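Subject: Re: Trosidari kitchen pack, trial license
Date: July 30, 2021

On the list, Van Beek wrote:
> We are considering the Trosidari kitchen pack for pick-and-place
> work before we commit arm time. Has anyone run it past the demo
> level? Mainly interested in contact behavior and whether the
> per-seat price covers headless use.

We have had the trial for three weeks. Notes follow.

License. The seat is $489 a year. Headless workers are not included. They come in a block at $2,049, and the block is tied to one site. The quote we got in October was $485 per seat with the same terms, so the price has barely moved.

Install. The Linux package unpacks cleanly but expects its own Python. Ours was picked up first and the scene loader failed with no message. Setting the path by hand fixed it.

Contacts. Default solver settings let small objects creep on flat surfaces. Halving the time step stopped most of it, at the obvious cost. Drawer and door joints ship with no damping at all. You will want to set that per joint; the global value is ignored in this release.

Episodes. We ran 200 resets of a bottle pick from the island with a scripted policy. Memory use grew with every reset and did not come back down until the process was restarted. I have reported this and have a ticket number but no fix date.

Rendering. Good enough for our purposes. Marble and wood floor textures are decent, though the wood goes soft close to the viewpoint. Render from our current setup, bottle on the island, arm on the refrigerator side:

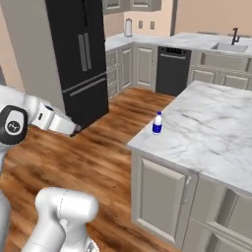 Malov replied off list that the memory growth goes away if textures are preloaded and randomization is limited to poses. I have not tried that yet. It would rule out the lighting sweeps we bought the trial for.

The Gusuvville pack loads in the same simulator and has damping set on its joints, but the layouts are smaller and there is no island. If your task is counter work only, I would start there.

Trial configs are available on request. I can't share the assets.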